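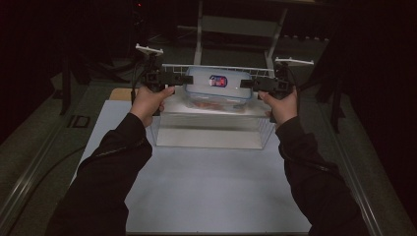

Chapter 4. Handling Rules for Two-Gripper Work

Before any numbers, the rules. Learn these first, the force tables come in Chapter 5 and make no sense without them.

Rule one: level lift. Both jaws close before anything leaves the surface. Not one, then the other. Lidded food boxes are the usual trouble, a lid can pop when the two sides pull unevenly.

Rule two: pads. Check at the start of every shift, then every 300 grips. Foam wears at the edges first. Write the pad condition in the log, even if its the same as yesterday. Especially then.

Rule three: one task, one sheet. The Mabula site ran 1,748 lifts in April under a single sheet and could not say afterwards which pads did which. Sheets now stop at 40.

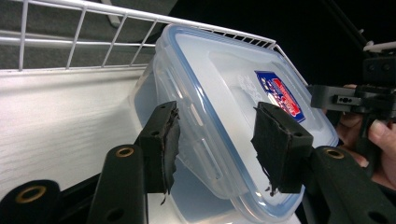
Nyokabi Nyaga would put the pad check ahead of the lift rule, and says a level lift on bad foam is still a bad lift. Fair point. The Trutano code keeps them in the order given here, so we do to.

Terms you will need: closing order, pad life, hold time, release height. Definitions at the end of the chapter. Skim them now, then go on to 4.1, Closing Order.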